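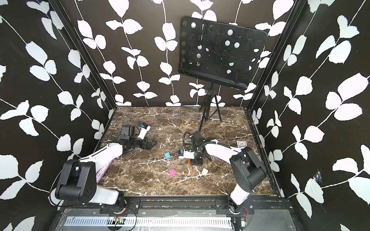 What stops a folding music stand from tipping when a heavy score goes on it?

Mostly where the legs point. One leg should sit directly under the front of the desk, on the player's side, with the other two spread behind. The desk leans the weight forward, so a leg there catches it. After that it's leg spread (wide, with the legs low) and how high the pole is run up.

Sunday 15th May, stand bench

Lovely long day on the music stands and I want to get it all down before I forget which bits were mine and which were Hina's.

We've been using the black stand with the perforated desk, the tripod one, as our reference. I'm growing very fond of it! The round holes take a surprising amount of weight out of the desk and you still get a good flat surface to write on with a pencil. Daniyal tried marking up a part on it and said the pencil only went through the paper when he pressed over a hole, so: put a sheet of card behind loose pages. Kamran says every orchestra librarian on earth already knows this. Fine, now we do too.

Scores used today:
Single sheets, no card
Single sheets with card
The Weerasinghe studies (thin, floppy, awful to keep open)
The big bound Podier album, 700 g on the kitchen scales

The Podier album is the one that matters. With the pole right down it sat happily at any tilt we fancied. At full height, with the legs only half spread, a nudge at the top of the desk sent it over towards Hina, who caught the album and let the stand go. Correct priorities. Legs opened fully, same height, same nudge, and it rocked and came back. Did it again to be sure, and then again because it was fun.

Tilt next. I had us down for a steep desk because it looks smart, but the album's pages wouldn't stay put, and the lower lip was doing all the work. We settled on 30 degrees back from upright as the nicest compromise for a seated player. Standing players will want it flatter and higher. Razia plays viola and likes hers almost like a table, so she can see over it to the conductor, and I'd never thought about that before.

The lip: deep enough for the album when closed, tight when it's open in the middle. Two page clips fix it. The Hurkus clips grip best but leave a dent in soft covers. The cheap ones slide about on the lip and one pinged off behind the radiator, where it remains.

Height collar: tighten by hand only. I gave it an extra half turn with pliers last week and it now has a flat spot at 51 cm that it drops into whenever you pass it. My fault, written here so that no one blames the stand. A strip of thin leather inside the collar might cure it. Tarmo has offcuts.

Also the feet. They slide on anything polished, so rubber caps, please, before the stand goes near the hall floor at Ridstead. Kamran to bring the box of assorted sizes. I'd guess the smallest will fit but I haven't put calipers on the legs yet.

For next time
Try the album off-centre, as a page turner would leave it
Leather in the collar
Caps on, then repeat the nudge at full height
Ask Razia to play from it for a whole rehearsal and complain freely
Fish out that clip

Left the pole down and the collar slack for the night.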